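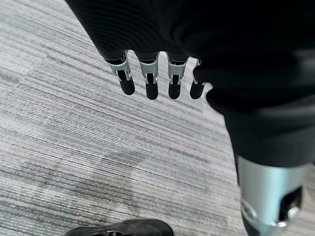
Two thousand examples of what, exactly?

I have now spent the better part of a month teaching a hand to pick things up, and I would like to register some doubts before the people paying for it publish theirs.

The project is called Hatik. The idea is simple enough to fit on a slide, and has been fitted on a good many. You put a person in charge of the hand, the person does a job with it, and everything gets recorded: the joint positions, the view from the wrist, the lot. Do that 2,000 times, feed it to the model, and the model does the job by itself. Our count stood at 1,725 when I wrote this on 30/11/2021. Everyone in the building knows the number. It gets read out at the morning meeting like a cricket score.

My trouble is with what goes into it.

Take the stretch with the hand hanging in mid-air, four fingers pointing at the carpet, holding nothing. Every recording has a bit like that, at one end or the other. The driver is thinking, or scratching their nose, or waiting for Anca to say go. A person watching knows that this is waiting. The model knows nothing of the kind. As far as it can tell, hovering over grey stripes is part of picking up a cup, and a fairly important part, going by how much of it there is. An early version trained on our first batch did a lovely impression of us. It went to the right place and hung there.

Anca Jitaru wants these bits trimmed. I agree with her, but I've done the trimming and it's a horrible job, mainly for the reason that there is no clean line. When does waiting stop and reaching start? She cuts at the first movement of the wrist. I cut when the fingers begin to open. Maricica Dinu cuts wherever it looks right, and hers may well be the best of the three, which tells you something about how scientific it all is.

Then there's the view. The camera is on the wrist, so it gets whatever is under the wrist, and that includes an awful lot of carpet. It gets feet as well. There's the toe of a black shoe near the bottom of the picture up there, and if you scroll through an afternoon's recordings you will meet plenty of shoes. Does it matter? The usual answer is that with enough data the model learns to ignore them. Perhaps it does. I've asked twice to see a test with the shoes and without, and both times I was told it was a good idea.

I'd say the same about the carpet. All our floor is the same floor. If the thing works in our room and falls to bits on lino, I don't think we can claim to be surprised.

And the black covering over the palm. I like it, it looks tidy, and it keeps fluff out of the works. But it sits in folds, and from the wrist those folds take up a big share of the view. One of the fingers is half tucked under them in the shot I've used. We put the cover on after the first 216 recordings, so those show a bare hand and the rest don't. They all went into the same folder. When I raised it I was told variety is healthy. It may be, but I'd have more faith in that if somebody had said it beforehand.

Some of this is my own fault, I should say. I drove badly for the first week. I dropped things, went back for them, dropped them again, and marked the whole sorry business as a success if the object ended up in the tray. There were 7 of those that I went back and pulled out. I'm sure I missed others.

Dobre, the other group on our corridor, do it differently. They record far less and argue about each one. I used to find that funny. Their demo last April was dull and it worked, and ours had music.

We'll reach 2,000, and there will be cake. I've asked for one day before that to sit down with Maricica and watch a hundred recordings picked at random, start to finish, with the count switched off. So far I've got the morning.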